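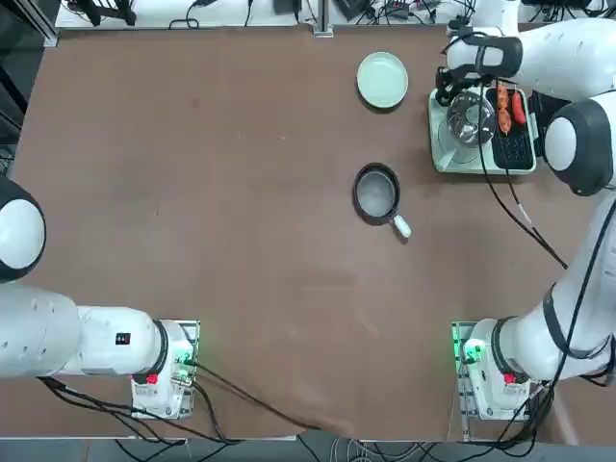
*White robot arms at the near side of the table, with kitchen items on the far half.*

# Reprints should keep the colours they were printed in

Aug 9, 2022

The announcement by Vestesia that the complete run of *Tretov* will return to print has been welcomed by readers, and the Reading Room shares that welcome. The series has been out of reach for most people for a generation. Single issues are scarce, the paper is poor, and the copies held in our own collection can be handled only by appointment. A new edition in sturdy hardback volumes will put the work in front of readers who know it by reputation alone.

The welcome must, however, be a qualified one. The publisher has confirmed that every page will be recoloured by digital means, and that the original colours will not be offered in any form. In our view this is a mistake, and it is a mistake that has become so common in the reprinting of older comics that it is seldom questioned when it is made.

The case for recolouring deserves a fair hearing. The films from which the first issues were printed have in many instances been lost. Where they survive they may be scratched or shrunken. Scanning from the printed comic picks up the yellow of the page, the ink from the other side and every fault of a press that was run quickly and cheaply. A publisher who wishes to sell a handsome book will naturally hesitate to fill it with pages that look dirty. There is also the question of new readers, who are said to be put off by flat colour and visible dots.

We accept the first part of that argument and doubt the second. Young readers who visit the Reading Room do not, in our experience, object to old printing. They ask how it was done. During the display of early adventure strips in February, the table that drew the longest visits was the one on which the printed page lay beside the colour guide from which it had been made. A number of visitors had never considered that a person had sat down and chosen each of those colours, and had marked them by hand in code for the printer.

In the case of *Tretov*, that person was Fotini Balaskas. She coloured the series from its second issue until its close, and her decisions are part of how the story is told. The city is shown in two colours only, a dull green and a brown close to rust, until the flood. When the water comes it is pink. No explanation is given in the script, which has been published, and the artist's pencilled notes make no mention of it. The choice was hers. In the sample pages that Vestesia has released, the water is blue, with a shine along the top of each wave, and the buildings have been given soft shadows which run across the black line work beneath.

It has been said in defence of the samples that the printed pink was an error of the press, and that a modern edition is free to put it right. The guides held in our collection do not support this. The pink is written out in full on every page of the flood chapter, and on one sheet it has been underlined.

Questions of credit follow. The sample pages name the writer and the artist in large type, and the firm responsible for the new colour in smaller type. Balaskas is not named at all. We raised this with the publisher and were told that her name would appear in the final volume, in a list of acknowledgements. That is better than silence. It is also a strange position for a book to take, in which a colourist is thanked for work that has been removed from it. Jamila Mollah, who lettered the final year of the series and has written to us on the subject, makes the point that lettering has often been treated in the same manner, with hand-drawn letters replaced by a font and the old name left standing beside the new work.
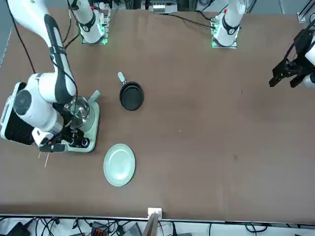

*A black gripper beside the kitchen appliance, left half of the table.*

There are other ways to proceed. The Lodero edition of *The Salt Captains* was prepared from printed copies, and no attempt was made to disguise the fact. Paper tone was lowered, the worst stains were taken out, and the colour was otherwise left as the press had given it. The volume runs to 30 chapters and there is scarcely a page on which the eye is troubled. Where a page existed in such poor condition that some repair was needed, a short note at the back says so and gives the page number. Zoi Kyriakidis, who supervised that work, has described the task as slow but not especially costly, the greater part of the time being spent in finding good copies to scan.

The smaller house Qaisi took another course with its reissue of the *Lantern Street* stories. New colour was made with the original guides at hand, using flat tones matched as closely as modern ink allows. Purists have found fault with the result, and the night scenes are certainly darker than they were. Yet the plan of the page has been kept. A reader who sees a red door in the old issue will see a red door in the new one, and the door will be the only red thing in the panel. That is a standard to which any publisher could be held.

We do not suggest that recolouring should never be done. Some comics were coloured in haste by persons unknown, with no guide and no care, and the artists themselves complained of it at the time. Chiharu Ishida asked for the colour in her early books to be redone and oversaw the work herself. Her wishes were properly followed. What we ask is that the question be considered title by title, that the people who made the first version be consulted where they are living, and that the book state plainly on its opening pages what has been changed.

Cost will be raised, and it is a fair concern. The first printing of the new *Tretov* is to be 2454 sets, a modest number for a work of that length, and a publisher working on that scale cannot be expected to issue two rival versions. A partial remedy is nonetheless within reach. The flood chapter could be printed at the back of its volume in the original colour, from good copies, at the price of a few extra sheets. The Reading Room has offered the loan of its own issues for scanning, together with the guides, without fee. Paraskevi Dimitriou, as keeper of printed works, wrote to the publisher with that offer and has received a courteous reply, although no decision has yet been given.

The first volume has not gone to press. Readers who hold a view on the matter may wish to write to the publisher while changes can still be made. The guides for the flood chapter may be seen in the Reading Room by appointment, and visitors are asked to bring a pencil, as pens are not permitted at the tables.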